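Otska Small Textiles Project: second progress report to the Skilik Fund
Submitted 2022-01-18

Where we have got to

The first report ended with the sentence "we expect to be fully up and running within weeks". We would like to withdraw that sentence. The sorting and folding work is now running, the room is in use, and the first packs have gone out, but it took a good deal longer than weeks and involved more conversation about tables than anyone had budgeted for.

As a reminder, the grant pays for a place and a method for dealing with the small textiles that the big reuse outfits don't want: flannels, napkins, single tea towels, dusters, baby vests, and all the bits that come out of a donation bag in a ball and usually go straight into rags. Otska takes them in, washes them, sorts them, folds them and sends them out again in mixed household packs. It is not glamorous work. The application said so, in slightly longer words, and you funded it anyway.

In this period we took in 800 items by the wash and passed 200 household packs to the Ngubane Road advice centre, which hands them to people moving into unfurnished flats. The target in the application was 200 packs by July, so we are ahead, a position so unfamiliar that we checked it twice. We don't intend to ask for the target to be raised.

The room

You will recall that the application described "a bright ground-floor workspace with purpose-built sorting stations". What we have is a room with a brick wall, a white ceiling and a wood floor, and it is bright, so one part of that description has survived. The purpose-built stations were priced by Gevau and the quotation was a work of great ambition. We bought ordinary furniture instead and moved the difference, with your agreement, into washing costs.

The main table is light blue. We mention the colour only because it has turned out to matter. Most of what we handle is white or was once white, and a white vest on a white desk is very hard to find, particularly a small one. On blue it shows up at once, along with every mark the wash failed to shift. Dark things show up well enough too. Blue things are the weak point, and there are more blue cloths in the world than we had supposed when we chose the table.

It stands with its long side to the brick, which stops things being pushed off the back. In its first position, out in the middle of the floor, items fell off all four sides and were trodden on, and a fair number made a second trip through the wash without ever having been used.

The method

The written method that came with the application ran to 36 steps. It was tested for one afternoon and then put in a drawer. The version now in use fits on one side of paper and goes as follows. Tip out a few pieces, no more than you can see all of. Leave them crumpled. Take one, bring it to the near side of the table, open it out, check it both sides, fold it, and put it on its pile. Go back for the next.

"Leave them crumpled" was the step that caused the arguments. The instinct is to smooth everything out the moment it lands, so that the table fills with flat cloths and there is nowhere left to fold. Kept in their little heaps at the far side, the small things take up hardly any space, and the near half stays free for the piece being worked on. 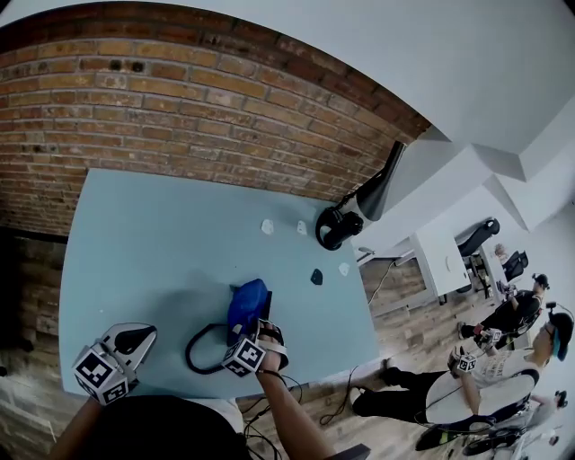
The other change is to the order. We used to do the large pieces first and save the small ones for the end, on the theory that the small ones were easy. They are the slow ones. A tea towel has four corners and a fairly clear idea of itself. A baby sock has neither, and a bib with a popper at the neck can be folded in several ways, all of them wrong. They now get done early, while people still have patience.

Folding standards have been relaxed. The original specification asked for a finished size in millimetres, which was taken from a shop display and had nothing to do with how the packs are used. The advice centre told us, kindly, that people unfold the things when they get home. The rule now is that a pile should stand up by itself and go into the bag without being argued with.

What has not gone well

The wash. Our first arrangement was for everything to go through on a hot cycle together, and one red napkin put an end to that. Over 60 items came out pink. They were clean and perfectly sound, and have gone into packs as a feature. Colours are now separated before washing, on a trestle by the door, and anything of doubtful dye gets a wash of its own.

Drying has been slower than planned through the winter. The application assumed that a load would be dry overnight. Some are. Thick flannels take their time, and a flannel folded too soon announces the fact a few days later to anyone who opens the bag. We now leave flannels an extra day whatever they feel like, and have stopped trusting anyone's hand on the subject, including the author's.

Labels were another waste of effort. We had card labels printed for every category, with a little drawing on each. The categories then changed. If the Fund knows of another project needing a quantity of good card labels reading "Napkins, Formal", we would be glad to hear of it.

The floor needs more attention than it has had. Leads trail where people walk, and the gap between the table and the white desk is the natural route for anyone carrying an armful they can't see over. Cable covers are on the list for the next period and are the first thing we shall buy.

Money

Spending is within the total, though not in the shape we drew it. Furniture came in well under and washing well over, as agreed in the autumn. Printing is overspent by the cost of the labels. Storage is underspent, chiefly through our being slow to order shelves, and the piles have been living in borrowed crates of several different sizes that will not stack. The shelves are now on order.

No further movement between headings is requested. A full table of spending is attached separately, in the format you prefer and in the older format that your online form still insists on.

Next period

Between now and July we plan to carry on at the present rate, put the shelves up, deal with the cables and write up the method properly so that other groups can use it. The write-up will be short. We have been asked whether it could include photographs of each fold, and it probably will, once we have agreed what to do about bibs.

We would also like to try a second table. There are days when the sorting backs up behind the folding, and people stand holding clean washing with nowhere to put it down. It would be the same height as the first and, if the supplier still has one, a different colour, to be kept for the blue things. The cost can be met from the storage underspend if the shelves arrive at the price quoted.

Two questions for the Fund. Can packs given out through a second advice centre count towards the same target, or do they need reporting on their own line? And does the closing report still have to be sent in on paper as well? If it does, we have plenty of card.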